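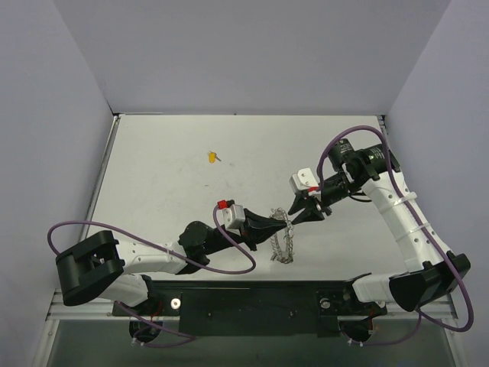 Karthikeyan Nadar keeps saying chains are the worst thing you can hand to a pair of robot arms, and that we should have started with blocks like everybody else. Fair. We did blocks last year. This year is small floppy annoying stuff — chains, keys, cords — and we need more people.

**Kelletti Robot Club, call for student operators and helpers, August session**

Posted 06/06/2019

Quick version: two arms, two grippers, one table. You learn to run them, you practice a task till it's decent, you write down what went wrong. At the end of the session we take the best runs to the student meet in Rirville. No experience needed for most spots. Read the whole thing before you write please, half the emails last time asked stuff that was already in the post.

## Who we want

- **Operators.** 11 spots. You drive the arms. Patience matters way more than gaming skills, sorry. If you get mad when a thing slips for the tenth time you will have a bad August.
- **Code people.** Some Python. You should be able to read somebody else's script and fix it without rewriting the whole thing. Two or three spots, depends who shows up.
- **Build and cables.** Screws, cable ties, connectors, mounts. You check the cable runs before every session so nothing snags when an elbow swings out. Good spot if you like working with your hands and don't want to sit at a laptop.
- **Log keeper.** One person. Neat notes, every run, including the ugly ones. Especialy the ugly ones.

Age 13 and up. Under 18 needs a parent signature, form is at the front desk in the Poduval building. College students welcome too, but school kids get first pick of operator spots.

## What you'd be doing

The main task this year is chain work. Pick up a thin chain with one gripper, get the other one on it, lay it out in a shape the judges call out. Sounds easy. Try it. The links slide and bunch up, and the fingers have to close at just the right spot. Both arms working close together too, so you have to learn where the elbows are going and not only the tips.

Second task is keys. Pick a key set up off a flat table, hand it across from one arm to the other, put it down with the tag facing up. We have a rough version of this going, needs a lot of work.

Third task is still being argued about. Probably a shoelace. Bring ideas.

Every operator gets table time each session, in pairs, then you swap. When you're not on the table you watch, take notes for the pair that's on, or help with cables. No wandering off with your phone.

## Time

All of August, afternoons, room 395 in the Poduval building. You can miss two sessions, tell us first. Miss more and your table time goes to the next person on the list. Not trying to be mean, there's one table.

## Cost

Free. Snacks too, sort of. Getting to Rirville is on us if you make the travel team. Spare parts come out of the Turkinetti grant, so please don't promise anybody we'll buy stuff without asking.

## Rules, short

- Hands out of the enclosure when the arms are powered. No exceptions, not for a second, not to grab a dropped chain
- Tie back hair, no dangly sleeves or bracelets
- Know where the stop button is before you sit down
- If you break something say so right away. Things break, it's ok — hiding it is not ok

## How to apply

Write to Lavanya Kurup through the club page, or leave a note in the club box outside 395. Include:

- Name, age, school
- Which spot you want, plus a second choice
- A few lines on something you fixed, built, or took apart and couldn't put back togther
- Any dates in August you already know you can't make

No resume, no grades, no recommendation letter. Everybody who applies for operator comes in for a short tryout on the table. You'll get an email with a time. Bring closed shoes.

Parents with questions, same contact, put "parent" in the subject line.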